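Groltine Compact Umbrella Stroller: a year of daily use

I bought the Groltine when we moved to Sutolcombe and found ourselves up three flights of stairs with an 18-month-old and a hallway the width of a bath towel. Our old stroller was a tank. Lovely ride, cup holder, huge basket — and it lived in the car because there was no place else for it. So I wanted something I could carry in one hand with a kid on the other hip, and I have to say I'm in love with this little thing.

It weighs 16 pounds, so it isn't the lightest you can get, but the weight sits nicely when you carry it. I take it on the number 20 bus most mornings, and I can have it folded before the driver has finished pulling in. Kick the rear bar up, push the handles forward, done. The first week I pinched my thumb twice, then I got the knack and haven't done it since.

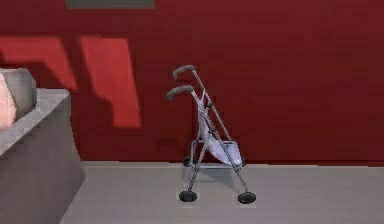 Partway folded, with the crossed side tubes drawing together.

The handles are my favorite part. I'm tall (my husband In-ho Son is taller) and neither of us has to stoop, and on cold November mornings the foam is so much nicer to hold than bare metal! You do need both hands to steer, though. Try pushing it one-handed with a coffee and you'll be in the hedge.

Sidewalks are fine, stores are great, and it turns on a dime in the narrow aisles at Zepeda, where the tank used to take out a cereal display every other visit. Gravel is another story. We took it along the river path at Sarnirgate and I ended up dragging it backward most of the way while my daughter yelled "bumpy!" at the ducks. If you live somewhere with dirt roads, get bigger wheels.

Other small gripes: the basket holds a diaper bag and one loaf of bread, and if you hang shopping from the handles and then lift your child out, the whole thing goes over. The seat doesn't recline much either, so naps are short and a bit floppy. Mine has started to squeak on the left side, but a drop of silicone spray quiets it for a month or so.

I'd buy it again tomorrow, and my sister already has one on order.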